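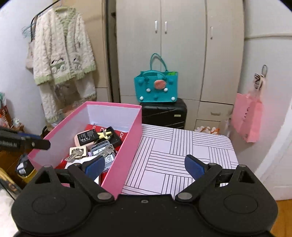

How many demonstrations should I record before I send a task for training?

Record 104 accepted demonstrations for a task that picks small objects out of a container. The desktop program shows the accepted total next to the task name. Takes you have deleted or marked as failed are not included in it.

4.3 Recording a two-handed picking task

Before you begin, both Flindis hand units must be charged and paired, and the task must exist in Felanen Desk (see 4.1). If you moved to a different room after the last session, repeat the room scan in 4.2.

Setting up

1. Put the container on a bed, table or other steady surface. Leave enough space on both sides for your forearms.

2. Place between three and eight objects in the container. Mix shapes and sizes. Objects may touch or rest on each other.

3. Stand or kneel where you can reach the far wall of the container with either hand unit.

4. Open and close each gripper fully two times. The finger position bars in Felanen Desk should travel from end to end. If a bar stops short, clean the pads and run finger calibration (5.1).

Note: You do not need to clear the room. Ordinary household background is useful to the model, and it should differ from one session to the next.

Recording a take

5. Hold both grippers open above the container and keep still until you hear the start tone.

6. Move one gripper to the first object. Approach at the speed you would use with your own hand, close on the object, lift it straight up and set it down on the surface next to the container.

7. Continue with the other objects, using whichever hand is nearer. Do not pass an object from one hand to the other unless the task description asks for it.

8. Bring both grippers back to the starting position and press the side button once. The take is saved.

Caution: Do not squeeze after the pads have closed on an object. Thin plastic and glass can crack, and the finger joints can be strained.

Caution: Keep hair, cords and loose sleeves away from the finger joints.

Working close to the container wall
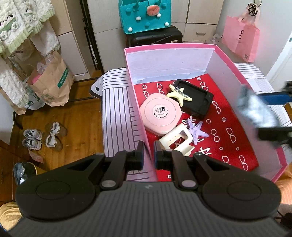 Objects near a wall cause more rejected takes than any others, so check your fingertips before you close them. A finger on each side of the wall will grip the wall and drag the container. The two open fingertips straddle the near wall of the pink box, with the claw clip and the round compact just past it. From a position like that, raise the gripper until both tips are clear of the rim, move it inward and come down again over the object.

If you do grip the wall, let go and carry on. One correction in a take is acceptable. After a second one, press the side button twice to discard the take.

Between takes

9. Return the objects to the container in a new arrangement. Turn some of them over.

10. After every 12 takes, exchange at least two objects and move the container a little.

11. Upload when the session is finished. Keep the hand units switched on until Felanen Desk shows "Transfer complete".

If a take is marked "Tracking lost", see 6.2.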